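Two grippers, one sweet potato and rather a lot of tea

I said last month that I'd stop fiddling with the simulated kitchen and get on with the real thing. Well, it's August, the real arm is still in bits at the workshop, and I've spent most of my evenings in the simulator again. But I have got something to show for it! I've finally done the gripper comparison I keep promising people, and I threw in a camera comparison as well because I can't leave things alone.

The short version, if you're in a hurry: I like the Cuvum fingers better than I expected, I like the wrist camera less than I expected, and mangoes are a pain.

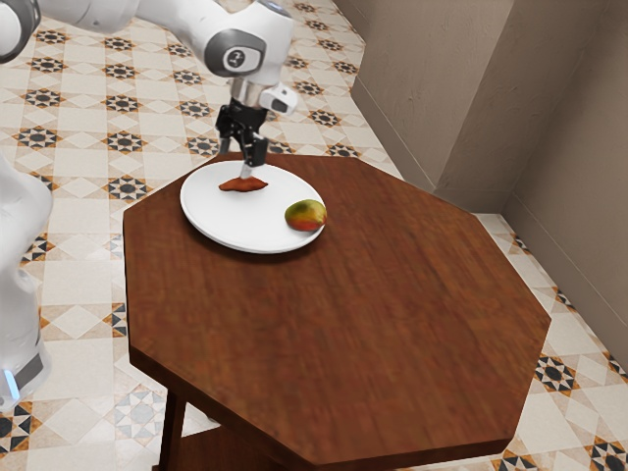 Posted by Kanini Gachanja in Tinkering, Robots | 14 comments

Right, the set-up. I'm using the room my friends at Mwaipopo built for their own tests, the one with the lovely star tiles and the eight-sided table. I've been asked before why I don't just use a plain grey box, and the answer is that I have to look at this thing for hours and I'd like it to be nice. It's also a decent test for the cameras, what with all that busy pattern on the floor behind the table.

On the table there's a plate, and on the plate there's a sweet potato and a mango. The job is to pick up the sweet potato and leave the mango where it is. That's all. You'd think I could manage it in an evening.

I tried two sets of fingers, both on the same black parallel gripper body. The first are the Haseck ones, which are narrow and stiff and have been my default for ages. The second are the Cuvum ones, a bit wider at the end and with a softer contact setting, so they give slightly when they touch something. I gave each set 20 goes, with the same starting pose and the same speed, and I nudged the food about a bit between goes so neither of them could get lucky.

The Haseck fingers got 14 clean lifts. Most of the misses went the same way: one finger touched the plate before the other had got down beside the potato, the whole thing went stiff, and the controller gave up. I did get a couple where the potato rolled towards the mango and the pair of them shuffled round the rim like they were dancing, which made me laugh but doesn't count.

The Cuvum fingers got 17. They're more forgiving when you come down a touch too low, and I come down too low a lot. They're slower to settle, though – there's a little wobble after they close, and if you lift straight away you can lose your grip. I put in a short pause and that sorted most of it. If you're the impatient sort you may find it maddening.

I should say something about the approach as well, as I got an email about it after the last post. I bring the arm over the table first, then drop straight down for the last stretch with the fingers pointing at the plate. Coming in at a slant looks much more elegant but I kept clipping the rim, and there's not a lot of room to play with when the plate sits this near the back of the table.
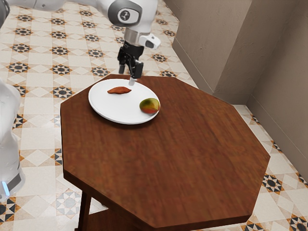 Fingers pointing down over the back of the plate, with the sweet potato and the mango in front.

Now, the controller. I ran everything on the Surdale one, with the force limit set fairly low. I had a go with my own home-made controller too and I'm not going to publish the numbers (they're embarrassing). Surdale's is smoother, it recovers better from a bump, and the log files are written for human beings. My one grumble is that it resets the finger width every time you reload the room, and I lost a whole batch of runs to that before I noticed. Check yours!

Then the cameras. I had two views to choose from: one looking down at the table from a bit further off, so you get the arm and the table and part of the floor, and one close-up on the plate. I'd assumed the close-up would win easily. More potato, more pixels, surely?

Hmm. It's great for the skin and the creases, and the outline against the white is really crisp. The trouble is that you're so near that things slide out of the picture. If half the potato is missing, my code has to guess where the middle of it is, and it guesses badly. The mango has the same problem, only it's bigger and rounder, so the guess is worse.
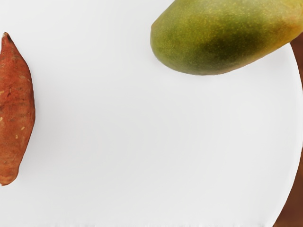 The close view: sweet potato on the left, mango at the top right, plenty of plate in between.

What I've ended up doing is using the wider view to decide where to go and the close one just for the last little correction. It's more work to line the two up, and I had the axes swapped for an entire evening, but the arm now goes to the right end of the plate without me shouting at it. I'd like to try a slightly wider lens setting on the close camera next and see if I can get both bits of food in whole.

A few people asked if I'd share the settings. Yes, I will, once I've tidied up the file names, which are currently a disgrace. Leave a comment if you want a particular one sooner and I'll dig it out for you.

Next up is picking the mango and leaving the potato. I've had a quick try with the Haseck fingers already and it went very badly, so I'm starting with the Cuvum ones this time and a big pot of tea.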